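# Visit to the Wimgate Refrigeration Showroom

2019-10-17. Present for the purchasing office: Halina Walczak and Åsmund Blomqvist. 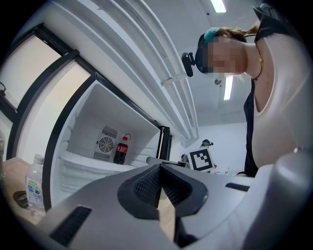 ## Glass-door refrigerators

The visit began with the upright units intended for staff kitchens. Particular attention was given to the model with a black-framed glass door and frosted panels. The interior is bright white, and a square fan grille is set in the back wall, with louvered vents above and below it. A bottle of cola with a red cap stands upright on the bottom, next to the fan.

Ms. Walczak asked whether the grille could be removed for cleaning. Wimgate confirmed that it can, and that replacement door seals are held in stock at its Vakley warehouse.

## Price and delivery

The quoted price is $1,079 per unit, including installation. Delivery takes six weeks from the date of order. Mr. Blomqvist requested a separate price for four units, to be sent in writing.

## Matters outstanding

- Noise figures for the fan at night settings
- Terms of the two-year service agreement
- Width of the service door at the Michalski building, to be measured before any order is placed

A further visit is planned for April, when the new range will be on display.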